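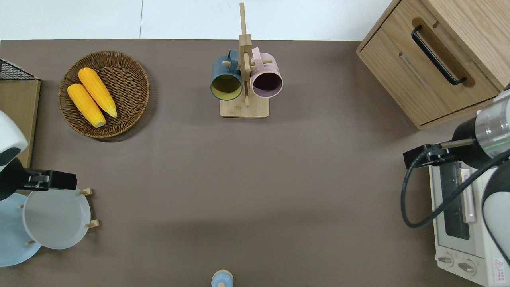

Page 1 of 3

Ticket: Mesness demo table, open day
Logged by: Joana Brandão, 05/02/2020

Left arm stops with error 16 when sent to the white plate. Right arm responds normally. Restarted the controller twice – no change. Visitors are due at 9, so the mug routine goes first if this isn't fixed.

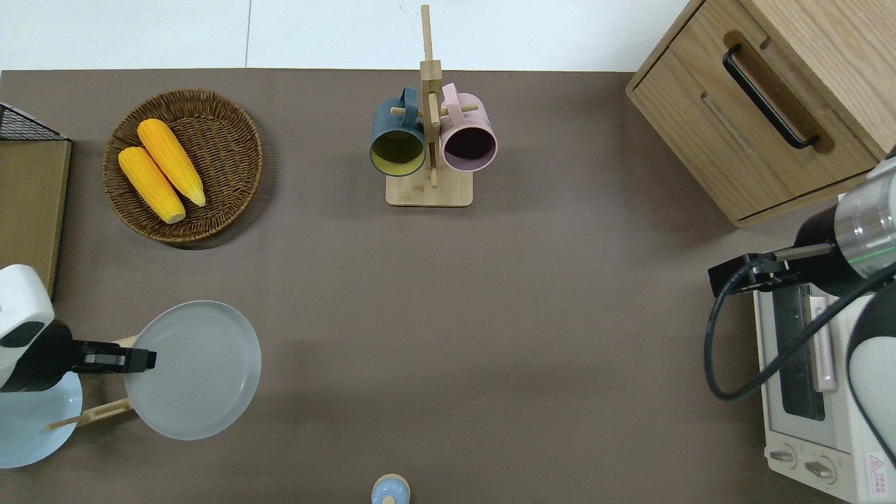 Left gripper by the plate rack, basket and mugs further back.

Update: speed limit set to 40 per cent as Orport support advised. Waiting for their reply on the log.

2 comments · 0 shares
This site uses cookies. Accept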